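Wiltitz Walking Football: Your Questions, My Answers

Hi! I'm Maeve Daly, and I run the walking football sessions at Wiltitz (soccer, if you prefer, I grew up with both words and I've stopped choosing). I get a lot of the same emails, especially every September when people come back from summer and decide their knees deserve one more chance. So I've put my usual answers in one place. If yours isn't here, write to me and I'll get back to you, usually in the evening once I've eaten.

What is walking football?

It's football, but you walk. Two teams, two goals, a ball, and a lot of shouting for passes. If you run, the other team gets a free kick. I know how that sounds. I thought it sounded dull too, and then I played one session and couldn't get down the stairs properly the next morning.

How do you decide what counts as running?

One foot has to be on the ground at all times. If both feet are off the ground, you're running, and it doesn't matter how slowly you were doing it. The ref calls it and we get on with the game. Everybody gets caught in the first few weeks because your body sees a loose ball and just goes! I still get called for it, mostly when I'm chasing back after losing the ball somewhere silly.

Three calls against the same player in one game and you sit out for a couple of minutes. It's a nice rest, to be fair.

Do I need to have played before?

No. We have people who played in decent leagues when they were young and people who had never kicked a ball until they turned up with us. The mix works better than you'd think, mainly because the former players can't use their speed anymore and the new ones haven't learned any bad habits.

If you're brand new, come fifteen minutes early and find me. I'll go over the rules and we'll pass a ball back and forth a bit so that your first touch isn't in the middle of a game.

How old do I have to be?

Fifty or over for the main group. We've had players up to 84, and I won't say which one that is, but he takes our corners and he's very fussy about them.

I'm in my forties and coming back from an injury. Can I join?

Ask me. We do have a smaller mixed session in the mornings with no lower age limit apart from being an adult, and a few people use it while they build back up. Please check with whoever is treating you before you come. I'm a football person, I have no idea what your ligament is doing.

Is it men only?

Goodness, no. Mixed sessions are our default, and there's a women's team called the Diltia Strollers that trains on the small field and plays friendlies when we can find somebody to play. I'm in goal for them. We need defenders, please, if you're reading this and you like standing in people's way.

Where do you play?

On the turf fields behind the Bester sports hall. If you're driving, go past the main entrance and take the second turn, then park along the fence. The front lot is for the swimming pool and they do check. If you're coming on the bus, get off at the Amadi Road stop and walk downhill with the trees on your left. You'll hear us before you see us.

What about when the weather's bad?

Rain, we play. Turf drains well and you dry out eventually. Ice, lightning or very high wind, we don't, and I'll send a message by 8 a.m. to everybody on the list. No message means we're on. Please don't text me at 7:30 to ask if there's going to be a message (you know who you are, and I do love you).

In proper heat we play shorter quarters with long water breaks, and we'll move into the hall if there's a slot free. The hall floor is faster and the ball comes off the walls, so the games go a bit wild.

What should I wear?

Whatever you can move in. Turf shoes are best, and ordinary sneakers are fine to start with. No metal studs at all, the turf people will have my head. Bring a layer you can take off, because you'll be cold for five minutes and then boiling.

Shin guards are required. Yes, even though we walk. Somebody's toe will find your shin sooner or later, and it's never the person you'd expect. I keep spares in my kit bag for first-timers, though they've been in there a long time and I'd suggest getting your own pair fairly soon.

Is there contact?

Very little. No sliding, no shoulder charging, no tackling from behind. You can stand your ground and you can nick the ball off somebody's toe if you do it cleanly. We also keep the ball below head height, so there's no heading. Kick it over the line of the crossbar and it goes to the other team.

People who played at a higher level sometimes find this part the hardest! They have forty years of going in hard stored up. Give it a month.

How long are the games?

We warm up for a quarter of an hour, then play four quarters of ten minutes with a drink in between. If we've got enough people for three teams we rotate, so you'll play two and rest one. The whole thing takes up most of a morning by the time everyone has finished talking.

How many on a side?

Six is our favorite. We'll play five if numbers are low and seven if I've been too soft about letting people sign up late. Everyone gets the same amount of time on the field, whatever the score is, and I'm strict about it.

Do I have to go in goal?

We take turns, unless somebody asks to stay in. The keeper has to stay inside the area and nobody else is allowed in there, so you won't get trampled. I was terrified of it and now you can't get me out.
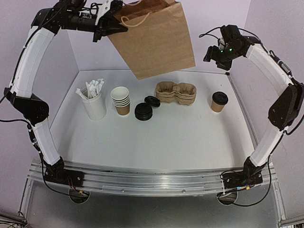
What does it cost?

Your first session is free. After that it's pay as you go, and the current price is on the sign-up page, so I don't have to keep fixing it here every time the field rental goes up. You can buy a block of sessions if you'd like it cheaper. Blocks don't expire, so if you go off to see the grandkids for six weeks you haven't lost anything.

If money is the thing stopping you, tell me quietly. We can sort it out between the two of us.

Do you play against other clubs?

We do, and it's great fun. There's a small tournament every spring, and we go to one or two away. You don't have to take part if you only want the weekly kickabout, and plenty of our people never do. For the ones who want it, I pick squads by who has been turning up, so it's worth coming when it's drizzling.

Are you any good?

Ha! We won the Bester Plate once, on penalties, after not scoring a single goal in the final. We've also lost a game so badly that the other team lent us a player. I'd call us solid. Our passing is lovely and our finishing needs prayer.

I've got a heart condition, or diabetes, or a new hip. Can I play?

Lots of our players have something. Talk to your doctor first, and then fill in the health form on the sign-up page, which only I and our first aider get to see. If you carry an inhaler or tablets, bring them to the side of the field with you, please, and not in the car. There's a defibrillator on the wall just inside the hall doors, and I show every new player where it is.

If you feel odd during a game, stop. Put your hand up and walk off. There's no prize for finishing a quarter.

Can I just come and watch?

Of course you can. There's a bench along the near side, and if you stand there long enough someone will ask you to make up the numbers, so wear sensible shoes. A good few of our regulars came to watch a husband or a sister and were playing by the end of the month.

Can I bring my dog?

Outside the fence, on a leash, yes. Inside the fence, no. We had a beagle on the field once. He was quicker than all of us and he kept the ball.

What happens afterward?

Coffee in the hall café, and it's half the point for a lot of us. You don't have to stay, but I'd try it once. When I'd just moved here I knew hardly a soul, and most of the people I'd now call in an emergency are people I met over a cup of very average coffee with grass crumbs in my socks.

How do I sign up?

Fill in the form on the sign-up page, tick the session you want, and you'll get a message from me with a start time. If you don't do forms, come along fifteen minutes before kickoff and we'll do it together on my phone. I'm the one in the orange hat.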